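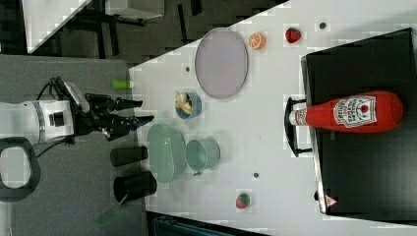
Carol Oakley has been running her play kitchen library in Pleklow for years, and I'd been meaning to go and have a nosey for ages! You borrow a box of toy food and pots the way you'd borrow a book, and she has 202 boxes to choose from. The one I fell for has a little blue bowl piled over the rim with pale yellow pieces (bread? banana? I went with banana), plus a half-slice of orange and a red strawberry with its green top. "The strawberry goes in everything," Carol told me. "Soup, tea, somebody's shoe."

I asked what children want most and she didn't have to think. "Pots. They'll fight over a pot. You can have the prettiest cake in the world and they want the pot."

Everything gets washed when it comes back, and Carol does it in her own sink with the radio on. Her friend Luana Nogueira mends the boxes and argues with her over what to buy next. "Luana wants more vegetables," said Carol. "I say more plates, you can't serve a carrot on nothing."

A box costs 68p a week, and I came home with two.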